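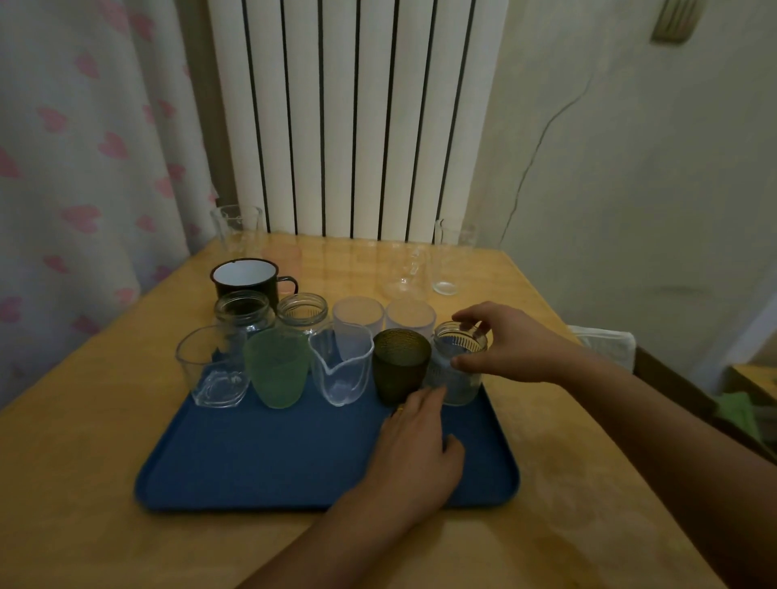 Miyuki Kuroda would prefer that the cups stay on open shelves. Trays are fine for carrying, she told the monthly meeting in February, but people take whatever stands in the front row and the glasses behind it never get used.

Her remark came during discussion of a new storage plan for the shared kitchen at Bunton House, where mismatched drinking glasses have built up over several years of donations. An inventory finished last month listed 1,678 pieces of tableware, of which 623 are glasses, tumblers or jars used for drinking. The cupboards were built to hold fewer, and 129 pieces have been kept in boxes under the stairs.

Under the plan, glassware will be sorted by height and rim width and set out on plastic trays, with the tallest pieces at the back. Screw-top jars stay in use as drinking vessels, without lids. Frosted and tinted cups will be mixed in with clear ones – an earlier draft kept them apart, which left several trays half full.

Shigeru Imai, who drew up the plan, said the trays can be lifted from the shelf to the table in one move and wiped down in the sink. Pieces with thin or wavy rims should not touch their neighbors, he said, and a finger's width between them is enough. Stacking is ruled out for anything with a molded or textured surface, where glasses tend to wedge together.

Chipped pieces will be taken out during sorting. The inventory found 37 with damage to the rim. Duplicates in good condition go to the Tultska reuse shop on Bednarek Street, which accepts glassware until 4 p.m.

Sorting starts with the ground-floor cupboards. The upstairs kitchen keeps its open shelves for now, and Kuroda's proposal will be taken up again at the next meeting.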